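The pitch for the Stiltetton hand-held gripper set is that anybody can pick one up in each hand and record good folding data on the first afternoon. I've heard that pitch before. I borrowed a set in July and used it for 12 sessions on ordinary laundry, with the older Buvine pair next to it for comparison. I came away less annoyed than I expected, which isn't the same as sold.

Start with weight. The Stiltetton is lighter in the hand than the Buvine, and for the first few minutes that feels like a big win. Then you notice the balance. Most of the mass sits out past your knuckles, so by the end of a 15 minute run my wrists were complaining anyway. The Buvine is a brick, but it's a brick that sits over your palm.

The trigger is good. It has a short pull and no dead spot, and the fingers close evenly. I tried hard to get the two sides out of step and couldn't.

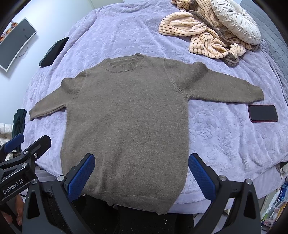
**By Gobnait Mulcahy** | Hands-on | Grippers and controllers

Knitwear is where I expect any of these tools to fall down. A crewneck sweater laid flat with the sleeves out looks like the easiest job in the house, and it's a nasty one. Textured pads grab a fuzzy knit just fine. Letting go is the trouble. Ribbed cuffs were the worst for me: I'd open the fingers, pull back, and the cuff would come along for the ride. A plush blanket underneath doesn't help either, as it's very easy to pinch some of the bedding along with the hem and not feel it through the handle.

I logged 108 sleeve folds with each set. I'm not going to publish a success rate from one tester, and I wish the Stiltetton people had shown the same restraint in their brochure. What I will say is that I redid fewer folds with the Stiltetton, and that nearly all of the gap was on thick fabric. On T-shirts I couldn't tell them apart.

Dušan Tóth ran the same routine after me and disagreed on one point. He has bigger hands and found the Stiltetton grip cramped, with his last finger hanging off the bottom. There's one handle size.

Camera view is fine up close and less fine when you reach across your own body. My other arm kept getting into the picture, and the tracking dropped out 2 times on long reaches. The Buvine never dropped, though its picture is softer.

Then there's the software. Pairing took one try. Exporting took most of an evening, and the manual still describes a menu that isn't there. Sallham, the reseller I dealt with, answered my email quickly and told me to wait for an update.

If you mostly record shirts and towels, and you already own the Buvine, keep it. If sweaters are a big part of your work, ask for a loan set and do your own folding before you pay for anything.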